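Studio notebook, May, room B, after 4 p.m.

Third evening on the cover of Kamran's tune, and I'm still not sold on the stem splitter. Writing down what we did before I forget which bounce is which.

Source is the old Skedonmont single, transferred from the 45 at 24-bit. Zeeshan cleaned up the clicks by hand. I'd asked him to leave the surface noise alone so we could see what the splitter does with it. It puts it in the vocal. All of it, and it gets louder when she holds a note. The Stasura people say the new model "handles vinyl sources natively." I'd like to know which vinyl they tried.

Settings: vocal model 2, high quality, default bleed control. Also one pass with bleed control at 100, which gave me a vocal that sounds like it was sung into a paper bag. Went back to default.

What we got:

Vocal — usable in the verses if it sits under something. Every "s" has a bit of hi-hat glued to it. Haris says he can't hear it. Haris had the monitors turned down.

Drums — kick is fine, snare has lost its tail. I measured nothing, just went back and forth with the original until I was sure.

Bass — best of the lot. Would use it as is.

Other — piano and strings smeared together below 3000 Hz. Atif thinks we could notch it. I think we'd be polishing a mistake, and the piano part is easy enough to replay.

Null test: summed the four stems, flipped polarity against the source. Near silence, which Zeeshan took as good news. All it proves is that whatever got taken out of one stem got dropped into another. It says nothing about whether it landed in the right one. Please don't put the null test in the email to Brenevano as if it were a score.

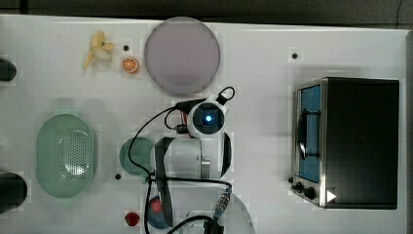
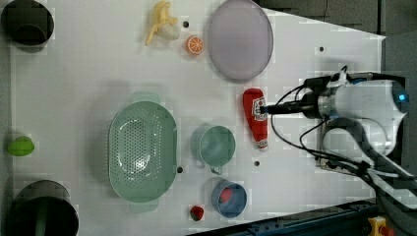 Percussion overdubs next, and my doubts about those too. Sohail wants the shaker and the small hits replaced with found sounds so the cover has "its own kitchen." I've sat through enough records with a spoon on them. Still, I said I'd make a fair list. A toy banana like the yellow one on that white table won't ring whatever you do to it, so at best it's a soft thud under the snare. A dinner plate struck on the rim might give a pitch, but then we're stuck in the key of the plate. Sohail can bring in what he likes, and if it beats the plain shaker in a blind switch I'll say so here.

Mic plan for that: small condenser close, ribbon further back, no compression going in. Last time someone printed the compressor and we couldn't get it off again.

Tempo: the original drifts. Starts near 92 and she drags the whole band down in the second chorus. Kamran wants it gridded for the cover. I tried it and the vocal stem warbles at every warp marker. Options are to build our tempo map from her performance, or to drop her voice altogether and have Baranauskienė sing it. I lean toward the second. A guide vocal doesn't need to be clean, and then all this fuss over the "s" sounds goes away.

Kamran disagrees. He says the ghost of the old voice is the point of the cover. Maybe. He hasn't listened on headphones yet.

To do
— rerun the vocal split on the untouched transfer, before Zeeshan's click repair, and compare
— take 54 of the bass is labeled wrong, it's the splitter output and not Atif's DI. Rename it.
— Haris to listen again at a proper level
— ask Brenevano if the license even covers a stem pulled from the old recording. Kamran says yes but I haven't seen it on paper.
— snare: try layering the room sample from the April session under the stem, quiet

Bounces are in the covers folder with "split" in the name. Don't use the ones marked "final," they're older.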